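I buy pears hard. I've done it for years, ever since I worked out that the soft ones at the store have already been squeezed by everybody ahead of me in line, and that a pear with a thumbprint in it on Monday is a brown pear by Wednesday. So I buy them green and firm as a doorknob, and then I have to live with them on my counter until they're ready. This page is everything I do in between, plus some cleaning talk, because the two got tangled up in my kitchen a long time ago.

## Getting them home

Pears go on top of the bag. I know, everybody says that about eggs and bread, but a hard pear bruises too, it just doesn't show you until it ripens. You get that sad tan patch under the skin and wonder what you did. I carry mine in the little cotton drawstring bag my shoes came in (washed!) and hang it off the cart handle while I shop.

When I unpack, I check each one over. Small speckles on the skin are fine, that's just a pear being a pear. What I'm looking for is:

- a wet spot around the stem
- a soft dent you can feel better than you can see
- a split in the skin, even a tiny one

Anything with one of those gets eaten first or goes into the oatmeal pot. It doesn't sit with the others.

## Stand them up

My neighbor Czesław Sikora had pear trees behind his garage when I first moved here, and he used to bring over a crate in September and then stay to make sure I put them away properly. He stood them up on their bottoms in rows, none of them touching. I thought he was being fussy. Then I tried one batch his way and one batch heaped in my big Nowicki bowl, and the heaped ones had flat brown patches wherever they'd leaned on each other. The bowl is for lemons now.

If you've got a pear that won't stand, don't shave the bottom off it! I've seen that suggested and it's a terrible idea, you've opened it up to the air and it'll go brown and leak. Lay it down on a folded dish towel and turn it over when you think of it.

Yellow-green is a tricky color, by the way. Some kinds turn properly yellow when they're ripe and some stay green the whole way, so I quit going by color. I press gently right beside the stem with my thumb. If it gives a little, it's ready to eat. If the fat part at the bottom gives, you've waited too long and you're making pear sauce, and there are worse evenings.

To hurry them up, put them in a paper bag with a banana and roll the top down. Look in every day. To slow them down, wait until the neck just gives and then move them to the fridge, and I mean in the drawer, well away from the onions. I once ate a pear that had spent a week beside half an onion and I still think about it.

## The white table problem

So the pears live on the table, and the table is white, and if you have a white table you already know where I'm going with this. Every drip shows. Tea, turmeric, the ring from a blueberry carton. I've had mine long enough to have tried most things on it, and the routine I've stuck with is pretty boring:

1. Crumbs off first with a dry cloth. If you go in wet you just make crumb paste and push it into the corners.
2. A drop of dish soap in warm water, cloth wrung out hard, and long strokes from one side to the other.
3. Plain water on a second cloth.
4. Dry it with a towel. On a matte top this step matters more than the other three put together, because the streaks dry cloudy and you'll be seeing them every time the light's on.

For stains, I mix baking soda and water to the thickness of toothpaste, dab it on, leave it while I do the dishes, and wipe it off without scrubbing. Scrubbing a matte top gives you a shiny spot, and the shiny spot is forever. I have one from a Rerow sponge with a green side. It's under the napkin holder.

Try anything new on a corner first, please. Tabletops are all different and I can only tell you about mine.

Fruit juice wants wiping up right away, especially from a ripe pear, which will run down your wrist and off your elbow before you notice. I keep a cloth hanging on the chair back all through pear season.
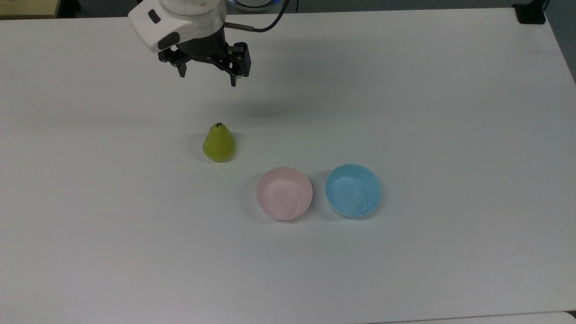
*Green pear, stem up, with a clear bit of table all to itself.*

I do like the table with hardly anything on it. I used to keep a fruit bowl, a candle, the mail, a plant and the salt on there, and cleaning it meant moving five things to the counter and five things back, so naturally I didn't. Now the mail has a basket by the door and the plant's on the windowsill, where it's much happier anyway.

## A few leftovers

If you've cut a pear and only want half, rub the cut side with lemon and press it face down on a small plate in the fridge. It'll keep till the next day's lunch.

Pears for packed lunches should go in a little before they're ripe. I roll mine in a cloth napkin, and then there's a napkin.

For slicing, I go straight down on either side of the core, and the core comes out as one squarish stick. My melon baller (a Dririk, older than my marriage) does a neater job if there's company.

And save the peels if you've got a few pears' worth. Simmer them with a cinnamon stick in a small pot of water and the kitchen smells wonderful all afternoon. Set a timer, though. I let it boil dry once and it took me 2 soaks and a lot of baking soda to get that pot back.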